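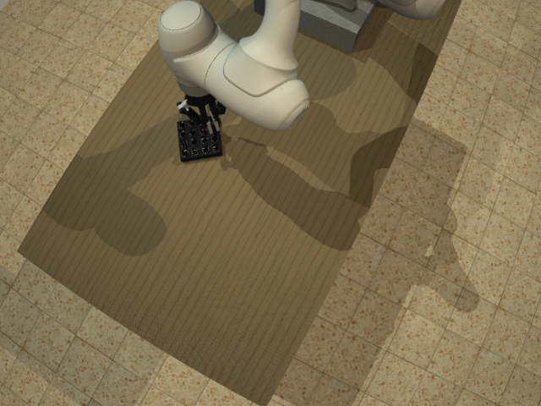

R. Mac Carthaigh
Fiction contributor

The ferry to Prilis left at first light, and I was on it with my grandmother's accordion and no idea how to play it! Every November the whole island dances up the hill to Clastow, 400 steps from the harbour, and whoever brings an instrument gets fed at the top. That was all I knew. It was plenty.

The man beside me had a drum made out of a cheese tin. He said his knees were 70 and the rest of him was a good deal younger, and he showed me how to work the bellows so that it sounded as if I meant it. By the time we docked I had 3 notes, and oh, they were lovely notes.

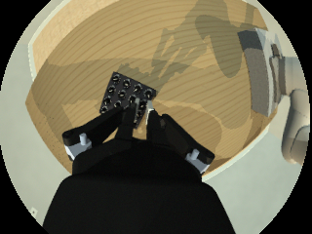
Short Stories

We climbed in the rain. Someone started a tune I half remembered from the kitchen at home, and I squeezed my notes in wherever there was a gap (and in a few places where there wasn't). 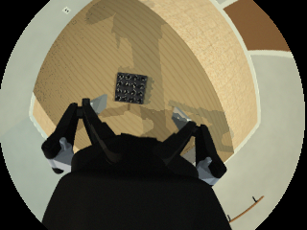 Halfway up, a woman leaned out of her window and shouted that she knew that accordion. She'd danced to it the summer she was married, she said, and it had been out of tune then as well. She came down in her slippers, took my arm, and sang the rest of the way.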